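Trulo 7 brings thread tracking and replanning to bench-top suturing research

Bokis releases new version of its control and perception software, with source code for the planner included

23/10/2020 - Bokis today released Trulo 7, the newest version of its software for research teams working on automated suturing. The release adds a live model of the suture thread, a planner that can change its mind in the middle of a stitch, and a much friendlier set of tools for going back over what the software saw and decided.

Trulo runs on the computer next to the robot. It takes in camera images, works out where the needle, the thread and the tissue pad are, and sends motion commands to the instruments. Earlier versions did a good job with the needle, which is stiff and keeps its shape. Thread has been the hard part, and it is where most of the work on this release went. 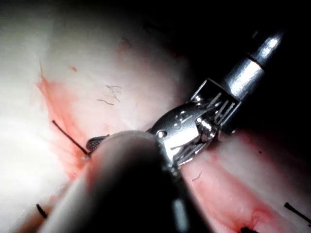
Trulo 7 treats thread as a chain of short linked segments and updates the whole chain with every new image. When part of the chain is hidden, the software keeps several guesses alive and drops them one by one as the view clears. Close-up views are where this gets tested hardest. A jaw touching the pad right beside a dark strand, a red stain running under both, a stray fiber or two lying nearby that is thin and curved and has nothing to do with the stitch - the tracker has to sort all of that out before the planner is allowed to move. The new version gives each candidate strand a score based on thickness, color and how it has moved since the last image, and fibers that fail the test are kept on a separate list so they don't get picked up again a moment later.

"I was so happy the first time I watched it ignore a piece of lint," said Oda Solheim, who leads perception at Bokis. "We had a folder of 300 clips where the old tracker got confused, and we ran the new one through all of them every night for months. I know some of those clips by heart now!"

The planner has been rewritten too. In Trulo 6, a stitch was planned from start to finish and then carried out, and if the thread slipped the operator had to stop and start over. Trulo 7 plans in short steps and checks the thread model before each one. If there isn't enough slack for the next loop, it can ask the other instrument to feed some through, or pause and hand control back to the person at the console.

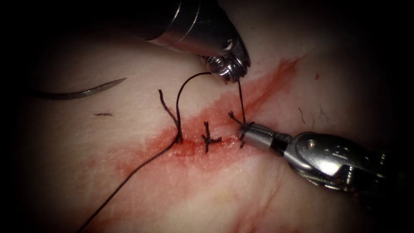 Handing back control was a request from early users, and it got a lot of attention. The software now says in one plain line why it stopped, such as "thread end not found" or "tension above limit," and shows the last plan it was considering. An operator can accept that plan, edit it or take over by hand, and Trulo picks up from wherever the instruments end up.

"My students read the stop messages out loud to each other," said Bonifacio Robles, who runs the training bench at the Benítez lab, one of 8 groups that tried the release before today. "They argue about whether the software was right. I love that, and they learn a lot about knots along the way."

Also new in this version:

Clollow, a replay viewer that lines up camera images, thread model and motion commands on one timeline
Limits on pulling force that can be set separately for each instrument
A calibration routine that takes roughly 17 minutes, including the wrist camera
Settings files in plain text, with comments

Trulo 7 is meant for work on synthetic tissue and is not cleared for use on patients. Recordings made with Trulo 6 open in the new viewer, but planner settings need to be converted first, and a script for that comes with the download. Groups already using Trulo can update at no charge. The next update, planned for January, will add support for braided thread in more sizes.

Questions about the release can go to Inmaculada Villanueva at the Bokis press desk. For help with installation or converting settings, ask for Telmo Calvo on the support team.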